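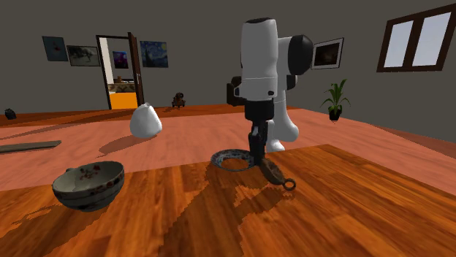
Robot arm over the wooden tabletop

Review: Tollano raised toilet seat with arms
2020-04-02

I bought the Tollano for my mother after her hip operation. She is a small woman and our toilet is low, so standing up had become the hardest moment of her day. The shop, Holst, also had the Elden model, but it comes without arms and I decided against it.

The seat adds 4 inches of height. It is fixed with one large knob at the front, and you need no tools. I fitted it in a few minutes, then I tightened the knob again the next morning – please do this, because it was a little loose. After that it did not move.

The arms are padded and can be taken off. My mother pushes on both of them equally, as her therapist taught her. The maker gives a limit of 300 pounds. My uncle weighs 245 and he also found it steady when he visited. 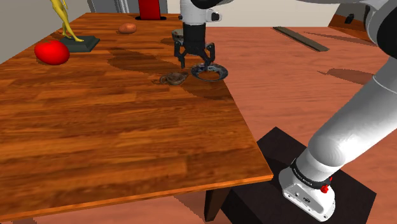

Wooden table with the arm reaching in from the right

Two things I like less. The space under the rim is difficult to clean, and I use an old toothbrush for it. Also the instructions are printed in very small letters, which is strange for a product bought mostly by older people.

It fits our round bowl well. For a long bowl, ask before you order – the box says nothing about it. I would buy it again.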